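3.2 桌面、布料与"随手一放"

先说说我们为什么会盯上布。这项研究最开始的题目很大,叫"共享工作间里的家务痕迹",我和合作者原本想把杯子、纸张、线缆、外套统统记一遍。记了没多久我就发现,最让我着迷的始终是布——擦桌子的布、盖东西的布、不知道谁搭在椅背上的布。杯子放在那里就是放在那里,形状不会变;布可不一样,每放一次就是一个新样子!所以从这一节开始,我会把篇幅基本都留给布和它底下那张桌子,其他物件只在影响到布的时候才提。

材料来自三处工作间,按它们所在的项目名分别叫 Brederex、Londamex 和 Magalhães(后面这个名字总有人问我怎么念,我自己也念不准,组里干脆简称"马间")。三处都是那种什么都干一点的房间:中间一张大桌子,旁边一两张小桌子,椅子不成套,线到处走。我们一共整理出 1,062 条布料记录,每条记的是某一时刻布停在桌面上的状态。编码表改了好几轮,最后稳定下来的版本有五个栏目:布的轮廓、褶的走向、有没有翻折的边、布与桌沿的距离、周围最近的物件是什么。

轮廓这一栏最费口舌。我们起初只分"平铺"和"成团",两个人各编各的,结果一对,分歧大得吓人。问题出在中间那一大片:一块布下半截贴着桌面、上半截拱起来,算平铺还是算成团?我主张算成团,合作者主张算平铺,我们为此吃了不止一顿饭。后来采用的办法是承认它就是第三类,叫"半塌"。半塌的布有一部分老老实实躺着,另一部分堆成不规则的小丘,常常还有一角翻到一边去。这个类别一加进来,分歧马上少了很多,而且我越看越觉得它才是布在日常桌面上最常见的样子。我们平时说"叠好了"或者"乱扔着",都是两头的情形,真正天天发生的是中间。

说到褶。家政教材里讲褶,一般是把它当成要消灭的东西。我在这里想替褶说几句好话。褶是能抓的地方。一块完全摊平的薄布贴在光滑桌面上,你要把它拿起来,得先用指腹推一下,推出一道褶来,再去捏。您现在就可以拿手边的抹布试试,真的会先推那一下。反过来,一团布看着乱,捏起来倒是毫不费劲,因为到处都是现成的脊。麻烦在后头:你捏住的那道脊到底通向哪个角,单看外面是看不出来的。提起来以后,布往往会露出一个你没料到的形状,于是只好放下,换个地方再捏。我们在访谈里把这个过程叫"找角",好几位受访者一听就笑了,说原来这个事还有名字。

找角的策略大致可以归成两路。一路是先提后找,抓住随便哪道褶把整块布提离桌面,让它自己垂下来,最低的那个点多半就是一个角。另一路是先摊后找,不离桌面,一层一层往外拨,哪一层翻过去了就把哪一层翻回来。前一路快,但需要头顶和身前有空间;后一路慢,需要的是桌面。这样一来,选哪一路就跟房间有关系了。马间的大桌子旁边堆得很满,人几乎没法往后退,用第二路的就多。Brederex 那边桌子小一点,四周倒是敞亮,大家都爱提起来抖一抖。我自己在家属于抖派,抖完还要嫌灰大。

桌面的颜色也值得说两句。我们一开始没把它当变量,后来翻记录时发现,白色桌面配鲜艳的布,编码又快又稳,白桌配白布就完全是另一回事,布的下缘在哪里要看半天。浅色抹布放在浅色台面上,人会不会更容易忘了收?我手上的数据回答不了这个问题,只能说访谈里有人提过,说绿的、橙的那种布自己会"喊人",白的不会。我很喜欢这个说法,就照抄在这里了。

接下来讲"随手一放"。这个词是受访者自己用的,我们沿用下来,指一件东西被放下时没有特意挑位置。一般人会觉得随手就是随机,我原来也这么想。可把布的位置全部标到桌面草图上之后,图样一点都不随机。布很少落在正中央,也很少贴着桌沿,它喜欢待在中间偏一侧、靠近某件"大件"的地方,而且和大件之间总留着一道空。所谓大件,在这三处房间里多半是打开着的笔记本电脑。电脑占住桌子的一头,布就停在它旁边,另一头的桌面空出来。为了讨论方便,我把那片空出来的地方叫"留白区"。

留白区是这一节我最想讲的东西。它看着什么都没有,其实是整张桌子里最有用的一块。要叠布,得往那里铺;要摊开图纸,也得往那里铺;有人端着饭盒进来,眼睛第一个找的还是那里。三处房间都没有成文的规矩说要留这么一块,可大家都在留。有位受访者讲得很直白:电脑那边反正已经满了,再满一点没关系,空的那边一旦放上一件东西,后面的东西就都来了。我回头去查记录,确实能找到这样的连锁,只是数量不多,我不敢把话说满。

再说小桌子。大桌旁边的小桌在三处房间里都承担着同一个角色,我们管它叫"线桌"。电源适配器、理不清的线、暂时不用的鼠标,统统往上面去。线桌越乱,大桌就越干净,两者之间像是有个交换。我们在 Londamex 做过一次小小的干预,把线桌收拾得干干净净,线全部绑好装盒。结果呢,过了一阵子再去,线又回到线桌上了,有几根还跑到了大桌上,挨着布。我当时有点泄气,后来想想也对:线桌的乱是有功能的,我们把功能拿走了,又没给替代品,东西当然要另找地方待。做收纳建议的文章里常说"给每样东西一个家",我觉得这里漏了一句,线这种东西,它的家就得允许乱。

椅子同理。椅子在这些房间里有一半时间不是用来坐的,上面放包。包放椅子上而不放桌上,这个习惯三处高度一致,问起理由却五花八门:有人说包底脏,有人说包放桌上会压到东西,还有人想了想,说从小家里就这么教的。我把椅子也画进了草图,理由很简单,包一旦从椅子上挪到桌上,受影响的第一件东西就是布,它会被推到一边,推完就成了半塌状态。所以布的样子里头,其实有包的一份功劳。

图 2 可以把上面这几样东西放在一起对照着看:绿色的布、旁边打开的电脑、右侧空着的桌面、后面那张堆线的小桌,还有放了包的椅子。按我们的编码,布的轮廓记为"半塌",有翻折边一处,朝右,下缘平贴桌面;最近物件一栏填的是笔记本电脑。右边那片就是典型的留白区。我在给学生讲编码表的时候最爱用这一张,栏目基本都能填上,争议也小。唯一会吵起来的是褶的走向,好几道褶各走各的,有人愿意写"多向",有人坚持要选一个主方向。我的意见是写"多向"就好,别为难自己。

关于编码的一致性,这里交代一下做法。我们抽出 82 条记录由两人分别独立编码,轮廓和最近物件两栏对得很齐,翻折边那一栏次之,褶的走向最差。讨论之后我们保留了这一栏,但在后面的分析里只用它来挑例子,不拿它做比较。有审稿意见建议干脆删掉,我们考虑过,没舍得。褶是布身上信息最多的地方,因为编不准就当它不存在,总觉得可惜。以后如果有人能想出更好的记法,我第一个去学。

访谈方面也补一句。每次访谈最多 50 分钟,地点就在工作间里,对着那张桌子谈。一开始我们在会议室谈过几次,效果很差,大家说来说去都是"我平时挺整洁的"。换到桌子旁边以后,话一下子就具体了,有人边说边伸手去把布折一折,折到一半又停下,问我这算不算破坏现场(算的,不过没关系)。这种边说边动手的片段后来成了我们最好的材料,有几段会放进 3.4 节。

整理用的表格工具是 Brosix 小组共享给我们的模板,我们在上面加了草图那一页。用惯了以后我给自己家的厨房也画了一张,才发现我家的留白区就在灶台右边,巴掌大一块,晚饭前必定被占满。家里人对我拿着表格站在厨房里这件事颇有意见,这部分数据就没有收进来。

还有两点不足要写在这里。一是三处房间都算工作间,家里的桌子会不会也这样,我只有猜测。二是我们记的是某一刻的状态,布从哪里来、之后去了哪里,记录本身并不知道,只能靠访谈去补,而人对自己怎么放一块抹布的记忆实在靠不住。我问过一位受访者桌上那块布是什么时候放的,对方很认真地回忆了半天,然后说那好像不是自己放的。下一轮我们打算在同一张桌子上隔一段时间记一次,看看半塌的布会往哪头走,是慢慢被抚平,还是越堆越高。我私下押的是越堆越高,合作者押的是被人拿走,我们为此又约了一顿饭。

3.3 节会转到叠法上去,讲布从半塌到叠好中间经过的几个停顿点。读者如果只关心叠法,可以直接翻过去,不过翻之前最好先看一眼图 2,后面讲翻折边的时候还要用到它。
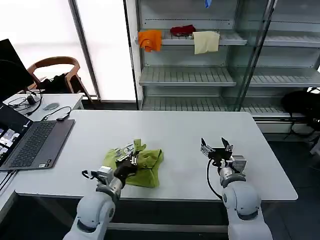 图 2 "半塌"状态的绿色布与右侧的留白区。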